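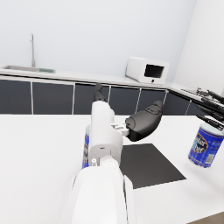
Page last changed: Monday, 9.40 am

Kirstin McIver keeps the kitchen rules on one sheet of paper, and most of them concern what an arm may do near another arm.

Bronside tests its two-armed handling jobs in simulation before any hardware moves. The kitchen is a favourite: white counters, dark grey cupboards, a sink, a microwave, and blue food cans to be dealt with at a black mat. It is an ordinary room, and McIver wants it kept that way.

Her first rule covers shared space. Only one hand may be over the mat at a time, and the other waits to the side, even when it already has hold of a can. "People want to save two seconds," she says. "Then they spend the afternoon looking for the collision."

The second rule is about records. The current set holds 956 runs, of which 408 were sent back in May for missing notes. Keith Lockwood, who did the checking, now refuses any run without a named reviewer – his own included.

Nayara Bastos would like the sheet to be longer. She wants a written limit on grip force for thin-walled cans, and a colour code for failed grasps. McIver has agreed to the first and is still thinking about the second.

The sheet stands at 18 rules. The next version goes to the Hevik team for comment before it is used on real benches.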